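# Tirketau (vocal group)

**Tirketau** is a pop vocal group formed through a televised trainee contest of the same name. The group is signed to Sturoretti, a music label and talent agency, and has eight members.

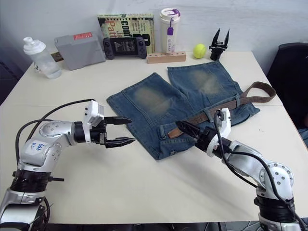 The contest placed 11 trainees under a single training contract and removed members by public vote until the final lineup remained. The label had used closed auditions for its earlier acts, and Tirketau was its first group chosen in part by viewers.

## Background

Sturoretti began planning a new group after its senior act, Nguyen, reduced its touring schedule. Trainees were drawn from the label's own practice program and from open calls. Most had trained for less than three years when filming started. Two had appeared before as backup dancers on Nguyen's final arena tour.

The project was announced on May 2, 2019, with a short statement from Azucena Salinas, then head of artist development. Salinas said that the number of members had not been fixed in advance and that the label would accept a smaller group if the votes and the staff scores did not agree. Trustar, a maker of headphones, paid for the production and received placement in the opening titles.

## Contest format

Each episode was built around one assigned task. Tasks were of three kinds: a cover of an existing song, an original arrangement prepared by the trainees, and a dance routine learned within a set period. Trainees worked in units whose makeup changed between episodes.

Scores came from two sources:

- **Staff score** – awarded by vocal, dance and stage coaches after a closed rehearsal
- **Viewer score** – based on votes cast during the broadcast and for a limited time after it

The two scores carried equal weight. A trainee who ranked last in both was removed. If different trainees ranked last, both performed again in the next episode and the staff score alone decided the result. This rule was used twice.

The leader was chosen by the members after the final episode. They elected Brayden Paquette, who had placed third in the combined ranking.

## Debut

The group's first single was released in June, before the full album was complete. Its two tracks were both recorded after the final episode, as earlier recordings included the voices of trainees who had left. The contest's theme song was issued separately and credited to all 11 trainees.

Promotion followed the usual pattern for the label, with weekly music program appearances, a showcase for fan club members and a series of signing events. The group performed with live vocals over a reduced backing track at the showcase and with a standard track on television.

## Musical style

Tirketau's recordings are mainly mid-tempo dance pop with layered harmony in the chorus. Verses are divided into short parts so that most members sing in each song. Rap sections are limited and are usually given to the same two members. Paquette has credits as co-writer on three songs, all of them album tracks.

Production is handled by Sturoretti's in-house team. The label has kept the group's vocal range narrow in its singles – key changes, common in Nguyen's later work, are absent from them.

## Reception

Reviews of the contest were mixed. Critics praised the rehearsal footage but found the scoring hard to follow, in particular the repeat performance rule. Some fans of Nguyen objected to the frequent use of that group's songs as cover tasks.

The single was received more warmly. Reviewers noted the even division of parts, while several described the arrangement as cautious for a debut.

## See also

- Idol group
- Talent show
- Trainee system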